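Subject: Re: [Pistside] Spare parts at the Cloltbridge meet

Callum Innes wrote:
> Is anyone bringing spares to Cloltbridge in January? My daughter lost a
> tip screw between bouts last time and we had to borrow a whole epee.
> Also, what should I have in the bag besides a second weapon?

Hi Callum, hi all,

Yes, I'll be there with my bits and pieces again, somewhere near the scoring table. Doors open at 8:15 and I'm usually set up by 9. Last year we had more than 900 people through the hall and I ran out of tip screws before lunch – so bring your own too, please!

For the bag, my list goes like this:

1. Small hardware. Screws, springs, a couple of contact tips. Get a clear box with a lid and dividers you can move, the cheap kind is fine.
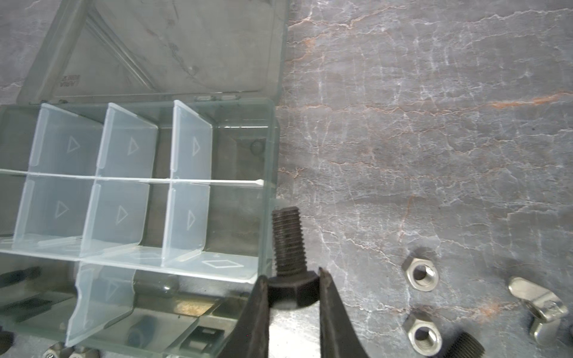 2. Two body cords. Test both the night before, and wiggle the plug while you do it.

3. A 750 gram weight and the shims. Kids fail weapon check on the weight test more than anything else.

4. Tape, any color. I got 15 rolls from Etow in the fall and I'm still giving them away.

Does anybody want to split a Fabbri order before then? I need two blades and the shipping is silly for one person. Write to me off list.

See you there,
Jo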